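Home Modules Timetable Reading list Staff Contact

Games and Play: lecture 4 handout
Old puzzle games on new phones

Lecturer: Jozef Desmet

Read this before the seminar. You don't need to have played any of the games mentioned, though it will help if you have spent an evening with at least one of them. Udodden is on the department tablets.

1. What is being sold

When an old puzzle game comes out again on a phone, the shop page nearly always says it is "faithful". I would like you to be suspicious of that word. Faithful to what? The level layouts may be the same, and the tunes, and the little death animation. The thing you paid for the first time round was a box with a fixed number of puzzles in it, and that is very often the part that has gone.

Take Nurkia. The home computer version had 275 levels and a password after each one. The phone version advertises 3,000. I played a fair stretch of these for this lecture and I do not believe a person sat down and made most of them. Many are the same room turned on its side, or with one more crate. A big number on a shop page tells you how long the publisher would like you to stay. It says very little about how much there is to work out.

2. Energy, lives and waiting

Most of you will know the pattern: five tries, then a timer, then an offer to skip the timer. Designers defend it by saying that breaks are good for players, and that a puzzle often comes clear after a rest. The second half of that is fair. I have solved things in the bath. But a rest you choose and a rest you can pay to avoid are different things, and I have yet to read a defence that deals with this properly.

There is also a plain design problem. Old puzzle games expected you to fail a lot. You tried something daft to see what it did. If each daft try costs a life, players stop trying things and start looking up answers. Keep this in mind when you play Udodden, where the lives system was added late and sits badly with the early levels.
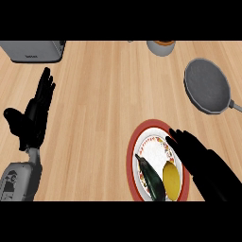
Page last changed: October 2022

3. Touch controls

The claim here is that a finger is more natural than a mouse. Perhaps, for some games. A finger is also wide, and it covers the thing it points at. In Bosman you must pick one walker out of a crowd, and on a small screen this is close to guesswork. The publisher's answer was to let you pause and zoom. It works, but it turns a game about timing into a game about reading a still screen, and I think we should say so instead of calling it an improvement.

Skanalus does better. It was slow to begin with, and you draw a line and wait, so little is lost. I would be careful about taking a general rule from it. One slow game that moves well to a phone shows that one slow game moved well.

4. Memory and reviews

Reviews of re-releases lean heavily on fondness. The writer remembers a bedroom, a brother, a Sunday with rain. I have nothing against any of this but it is poor evidence about the game in front of us. When you read a review for your seminar task, underline each sentence that could have been written without opening the phone version. In the Bosman review in your reader I underlined more than half.

The user scores are no better. Many players are asked for a rating after the first few levels, before the timers start, so a high average may only mean that the opening is pleasant. We can't tell from the score alone, and neither can the people who quote it.

5. For the seminar

Play Udodden up to the first point where it asks you for money. Write down the level, what you were trying to do, and whether you were stuck or simply out of lives.

Find one change from the original that you think was made for the player. Then argue the other side for a paragraph.

Essays on this topic are due in November. Word limit as in the module guide – and no, screenshots of the shop page don't count as a source on how the game plays.

Next lecture: level editors, and whether anyone uses them.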